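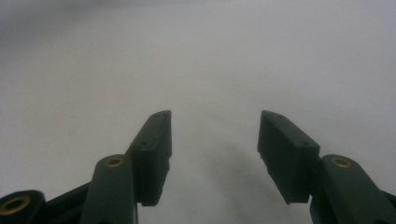 Ticket 520: false health claims still showing in Vallness parents' forum
Status: open
Priority: high
Product: Wako moderation filter, hosted by Semow

Problem
Posts telling parents to give children unsafe home "cures" are getting past the filter. The word list catches the usual product names but misses spellings with dots or spaces in them. Members have flagged 86 posts since November.

Steps tried
Cleared the filter cache. No change.
Added 100 spellings to the list. New posts are held, old ones stay up.
Ran a rescan of the archive. It stopped at post 395 with a timeout.
Hid the flagged posts by hand.
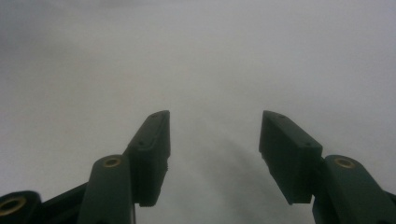
Nirkton support replied at 14:10 that the rescan times out when a thread has too many nested replies, and asked for it to be run one board at a time, starting with Child Health. They also want the error log from the failed run.

Log attached. Child Health rescan started 15:30. New sign-ups are paused and the poison advice line number is pinned on that board until it finishes.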